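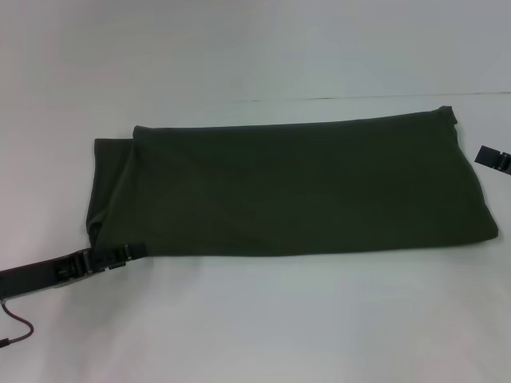 # The Green Coat

Gizella Szűcs had wanted to be in a play since she was 8, and at sixty-seven she finally got a part. It had four lines and a death in it. She ran all the way home from the hall to tell her sister-in-law, or at least she ran as far as the chemist's and then walked very fast.

"Four lines!" she said, before the door was properly open. "And I'm stabbed, Lilla. In the second act, on the stairs!"

Lilla Tóth put down the potato peeler. "Who stabs you?"

"The Duke of Goltach. Well, Anderson Sampaio from the bike shop, but he's marvellous, he's got this voice. You'd let him stab you too."

The play was called *The Salt Road to Kuvum*, and Sobia Khattak had written it herself over two winters. It had a flood, a lost heir, a song about herrings and six separate betrayals. Gizella loved every page of it. She was the Widow of Groria, who comes down the stairs in a long green coat, tells the Duke exactly what she thinks of him and is dead before the lamp goes out.

The trouble was the coat. There wasn't one.

"I could do you a shawl," said Noman Swati, who was making all the costumes on his mother's sewing machine. "A shawl's lovely on stairs."

"She isn't the sort of woman who wears a shawl," said Gizella. She had been thinking about the Widow a great deal. She knew what the Widow ate for breakfast (plums, and bread with the crust torn off). She knew that the Widow had once been very happy in a small boat. "She'd want something with weight to it. It has to swing when she turns round."

So on Saturday they went to Tomić's, which sold cloth by the metre and buttons by the scoop, and they had the best morning. Noman went up the ladder and called down colours. Moss! Bottle! Something that called itself pistachio and looked like toothpaste! Gizella held each one under her chin and said her first line to the long mirror, "You have kept me waiting, sir, and the tide does not wait," until a man buying curtain hooks stopped to hear how it went on.

It was the last bolt that did it, right at the back behind the oilcloth. It was a green so dark that you had to carry it to the window to be sure. Gizella put it round her shoulders and turned, and it swung.

"Oh," said Noman from the ladder. "There she is."

He cut it out that night and sewed for most of a week. Gizella came by each evening for pinning, and while he crawled about with his mouth full of pins she practised dying. She tried it with a gasp. She tried it with a hand thrown out towards the banister — this was Lilla's idea, and it was good, but it pulled the left sleeve. In the end she settled on simply sitting down, as though she were tired and a stair happened to be there.

Noman took the pins out of his mouth. "Do that one," he said.

They opened on a wet night in June. The herring song went on too long and the flood came in early, with the heir still asleep in it, and the audience adored the lot. Gizella stood at the top of the stairs in the dark, with the coat heavy on her shoulders and her heart going like anything. Below her she could hear Anderson being wicked. She could hear Lilla cough, third row, the cough that meant *I'm here*.

She thought about plums. She thought about the small boat.

Then the lamp came up and the Widow of Groria started down, one hand on the rail, and the green hem followed her from step to step.

"You have kept me waiting, sir," she said.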